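Residency Diary, Zanilbridge Public Library
Entry for Jun 22, 2018

The reading room opened at the usual hour. Ms. Yolanda Mahmoud of the Local History Department received the second delivery of parish and school registers from the Fashola estate. The volumes were placed in the north store pending inspection. Two show damage to the spine and will be referred to the bindery.

The morning was given to the oral history program. Mr. Tavion Strickland recorded an interview with Mrs. Paloma Whitlock, formerly of the Cisar mill office, on the subject of wages, housing and the evening pastimes of mill families. She spoke for 40 minutes and has agreed to a further session. A transcript will be prepared by Ms. Juniper Hutchins.

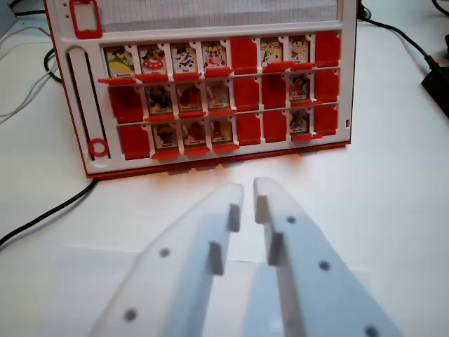 Mrs. Whitlock's remarks on the company dances were of particular value, as the department holds no printed programs for the years before the new hall was built. The question of the hall's opening date remains unsettled. The minute book gives March; the newspaper notice is later.

Correspondence: a letter was sent to Dr. Xiomara Obi regarding the loan of 7 maps. No reply has been received on the matter of insurance.

The reading room closed at five.

Recent entries
Registers from the Fashola estate: first delivery
Notes on the Cisar mill rent books
Shelving in the north store

Last updated: the morning after entry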